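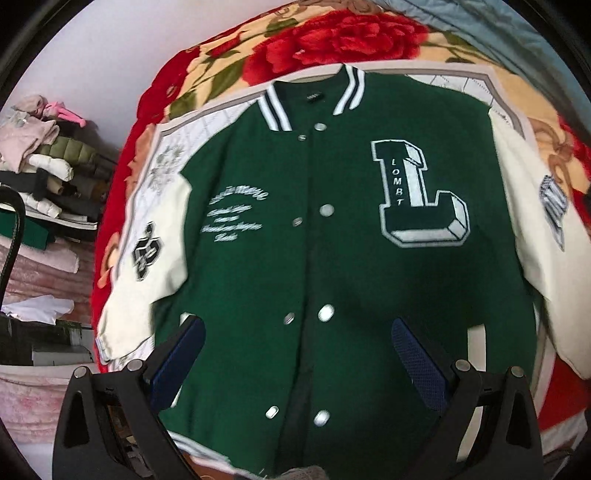
Category: Members' News / Clothing and Care

Coat and jacket month returns in February

The winter coat and jacket collection will run again in February, with Mererid Beddoe taking over the sorting from Myfanwy Lewis. Last year 77 items came in and nearly all of them found a new owner. Varsity jackets went first, followed by anything with a hood.

We are asking for outdoor layers only this time. Jumpers and scarves can go in the usual box at Mathias Hall. Jackets with letters, club names or embroidery on them are welcome and there is no need to unpick anything. Myfanwy Bellis tried taking a chenille letter off a wool jacket last winter and it left a darker patch of cloth with a ring of needle holes, so she sewed it back on.

Before you bring a jacket in, please lay it out flat on a bed, front side up, with the sleeves spread. It is much easier to see what needs doing that way than on a hanger. Go through the pockets, including any inside ones. Try every snap. A stiff snap can often be eased with a little candle wax rubbed on the stud, but if one has pulled out of the cloth, leave it alone and pin a note to the collar. Puspita Osman has a snap press and will be mending at the hall on both collection mornings.

Wool bodies with leather or imitation leather sleeves should not go in the washing machine. Brush the wool in one direction with a clothes brush, then wipe the sleeves with a cloth wrung out in plain water and let them dry away from the radiator. Striped knit collars and cuffs pick up most of the dirt. Dab them with a drop of wool wash in cool water and blot with a towel. Go carefully where dark green or red ribbing sits next to white, as the colour can run.

To pack a jacket, do up the snaps, turn it face down and fold the sleeves across the back. Put a sheet of tissue over any raised patch and fold once at the waist. Imitation leather sticks to itself if it is pressed for long, so please don't use vacuum bags.

Each household may bring up to six items. Labels are in the porch at Mathias Hall, and we need the size and whether it has been cleaned. Ewan Goodwin can collect from Parnora and the top end of Mudell if you leave your name on the list by the door.

Anything left at the end of the month will go to the Betunano shop.

Recent items
Hall heating: what the new timer does
Button tin appeal
Mending mornings, spring dates
Lost property from the Mudell walk
Thank you from the Betunano shop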